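From: Arvo Keskinen
To: the Fodside list
Subject: Re: [fodside] Who is pushing the Wilczyńska record?

On Monday Wilczyńska's drummer wrote:

> Can somebody who understands labels explain this to me in small words?
> Our record came out on Kandstead in March. We were told there would be
> a campaign. There has been a press release saying there is a campaign.
> I asked who our radio person is and got the name of a man who left for
> another label before we had finished mixing. Then I asked for the
> servicing list and was told it's a "living document."
>
> Is it rude to call stations ourselves? Our manager says yes. Our bass
> player says he's been doing it for two weeks.

Your bass player is right, and you should buy him lunch, and charge it to the campaign.

I worked radio at Kandstead for 4 years, back when it was two rooms over a tire shop, so take what follows as the testimony of a man who wrote several of those press releases. I wrote the one that said we were "realigning our promotional resources to better serve the roster." What had happened was that the other guy quit and I got his desk, which was nicer because it had a window.

Small words, as requested. A small label's promotion department is one person with a phone and a spreadsheet. When that person leaves, the spreadsheet stays and the phone calls stop. The spreadsheet is your servicing list. It's a living document in the sense that mold is living. The last version I handled had 1,198 stations on it, and I'd personally talked to a human being at 196 of them. The rest were addresses. We mailed to them anyway, because "serviced to over a thousand stations" looked good in a paragraph and postage came out of the band's account.

Check your contract for that last part, by the way. Look for "recoupable." If you find it more than once on a page, make coffee first.

On whether it's rude: music directors at college and community stations get pitched all day by people who haven't heard the record. A call from someone who played on it is a nice change. Keep it to two minutes, say which track and why their listeners might care, and ask when they take calls. Most of them have set hours. They're usually terrible hours. Call then anyway, and do not call at any other time, and never ask "did you get a chance to listen?" because the answer is yes and it's a lie and now you've both got to live with it.

Do tell the label you're doing it. One email, cheerful, with the stations listed. If there turns out to be a promotion person after all, you've spared them looking silly. If there isn't, your list will be in the next press release as theirs.

As for paying an outside promoter, somebody here will write to you off-list and suggest Vumdale, so I'll say it in the open. They quoted a friend's band 700 dollars for a regional push. That isn't crazy money. Ask them what I'd ask anyone: which stations, who calls, and do I get a report with names in it? A report that says "strong response in the Midwest" is a weather forecast. You want "she likes track three, hates the long intro, try again in two weeks." If they won't put that in writing, keep your money and get the bass player a better phone plan.

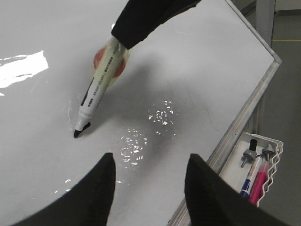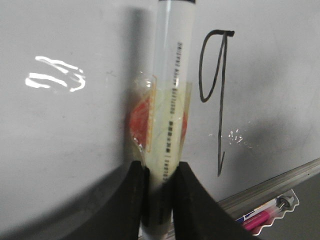
Marker on the whiteboard, and the tube with the small print.

One more thing about the man who left before you finished mixing. Write to him. I mean it. People who change labels take their phone numbers with them, and most of us feel a little bad about the records we walked out on. He can't work yours, and his new employer would be annoyed if he tried, but he can tell you which three or four program directors would have liked it. I've answered that email more than once. It takes ten minutes and I get to feel like a decent person until dinner.

And your manager: what is he doing, exactly? You don't have to answer on the list. He may be on the list.

I'll dig out my old call notes this weekend. A good half of those people have moved on or gone into real estate, but the station phone numbers hardly ever change, and whoever picks up now is probably nicer than whoever picked up for me. If you want them, send me a mailing address, they're on paper. Also send me the record. I know I'm on the servicing list because I put myself there, and Kandstead hasn't mailed me a thing since I left.

Arvo

--
Fodside mailing list. Please trim your quotes.
To leave, send "unsubscribe" to the list address and not to everybody on it.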